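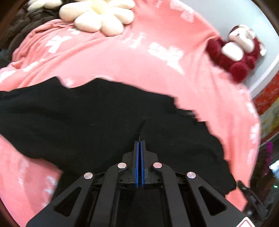

*The blue finger pads closed at a black garment on a pink fleece blanket. Dark fabric on soft bedding was the hardest combination in the Vindell program.*

# A Closed Grip With Nothing In It

The fault first showed up as a bookkeeping problem. In March, engineers at Cendero, a small company that builds laundry-handling software, were checking a batch of 1000 garment pickups collected with hand-held grippers in ordinary bedrooms. The log marked 49 of them as successful grasps in which the garment had never left the bed. The fingers had closed, the software had recorded a hold, and the operator had carried an empty tool to the basket.

An empty grip is a common event in this kind of work. Cloth slips, folds flatten, and a miss is normally detected and repeated. The trouble was that these misses were recorded as holds, and the same detection routine was due to run on Vindell, the company's two-armed folding machine, where a hold signal clears the arm to lift and swing at full speed.

## How the grip is judged

The hand-held tool and the robot share a finger design. Two soft pads close on the cloth, and a position sensor in the linkage reports the remaining gap. If the gap stays above a set threshold, the software concludes that something is between the pads. If it falls below the threshold, the grip is empty.

For towels and sweatshirts the method works well. A single layer of thin jersey compresses almost completely, so the threshold had been set low to avoid rejecting real grasps. That left a margin of 2 tenths of a millimeter between a thin shirt and nothing at all.

Wear used up the margin. The pads were molded by Frei, a parts supplier, and were specified to keep their thickness through a full collection season. They did. What changed was the adhesive layer behind them, which crept sideways under repeated load and left a ridge along the inner edge. With the ridge in place, the pads met early. The linkage stopped short of its zero position and reported a gap that matched one layer of jersey.

Cendero found the ridge on 16 tools. All of them had been recalibrated on schedule, but the calibration routine closed the fingers once at high force, which flattened the adhesive long enough to give a clean reading. At working force the ridge came back.

## Why the camera did not catch it

A second check should have stopped the error. After each close, a vision model compares the view before and after the lift and looks for cloth moving with the fingers. On a light shirt over a dark sheet the comparison is simple. On black fabric it is poor. Creases carry little contrast, the edge of the garment merges with the shadow under the tool, and the matte black plates of the gripper hide much of the contact area.

Bedding adds a separate error. A fleece blanket drags when the tool brushes it, and a printed pattern gives the model plenty of points to track. When the blanket shifted by a small amount, the model read the motion as cloth coming up with the pads. Of the 49 false holds, most involved dark clothing on a patterned or fleece surface.

The two checks were meant to be independent. In practice the software combined them by taking a weighted score, and a confident gap reading could carry a doubtful camera reading over the line.

## The incident at Drulside

Before the audit was finished, the routine had already been loaded on one test machine at the Drulside site. During an evening run the left arm closed on a dark T-shirt, reported a hold, and lifted with a single thread of the hem caught at the pad tip. The thread broke partway through the swing. The force controller had been compensating for the drag, and the arm overshot and struck the guard rail. The rail bent. No one was inside the guarded area.

The site log lists the stop as a category two event, meaning contact with fixed equipment and no injury. The machine was locked out overnight and the software rolled back the following morning.

## Changes made

The revised routine drops the weighted score. Both checks must now pass separately, and a failure of either one returns the arm to its start position at reduced speed. Calibration is done at working force, with three closes in a row, and the spread between readings is recorded. A spread above the limit takes the tool out of use.

Frei has changed the adhesive and added a shallow lip to the backing plate to keep the pad from moving sideways. The replacement parts were fitted to the hand-held tools first, then to Vindell.

A slower change concerns the data. The false holds had been used to train an early version of the grasp planner, which had begun to prefer shallow approaches on dark fabric. Those recordings have been relabeled as misses and kept. The planner is being retrained from the corrected set, and full-speed lifting remains disabled at Drulside pending the results.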